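25/02/2019 – Skondance plate reverb, decay tail work

Picked up from Njoroge Tanui's notes on the damping filter. Tail still rings at 275 Hz with the size control above 13. Same result in the standalone build and in the Ranberg host, so the host is off the list.

Swapped the one-pole damping for a shelf in each of the 14 delay lines. Ring drops but the top end goes dull on snare. Backed the shelf gain off in lines 1 to 7 only. Better, still not flat. Short bursts of pink noise show it more clearly than the drum loop does.

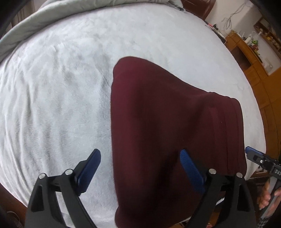
Maroon fabric on the bed, between the open fingers.

Second attempt: left the filters alone and changed the delay lengths. Two of them shared a large common factor after rounding at 48k. Moved both to the nearest prime. The ring is gone at 48k and faint at 44.1k. Length table needs to be built per sample rate – the current one is scaled and rounded, and the rounding puts the problem back.

Modulation depth left at the old default. Turning it up hides the ring but smears piano.

Factory presets Kratochvíl and Prullov both load with the new table. Prullov sounds shorter than before, decay time to be measured before anyone edits it. Old table kept in the branch for comparison.

To do: per-rate tables, rerun noise bursts at 96k, check CPU with modulation off. Preset freeze is in June.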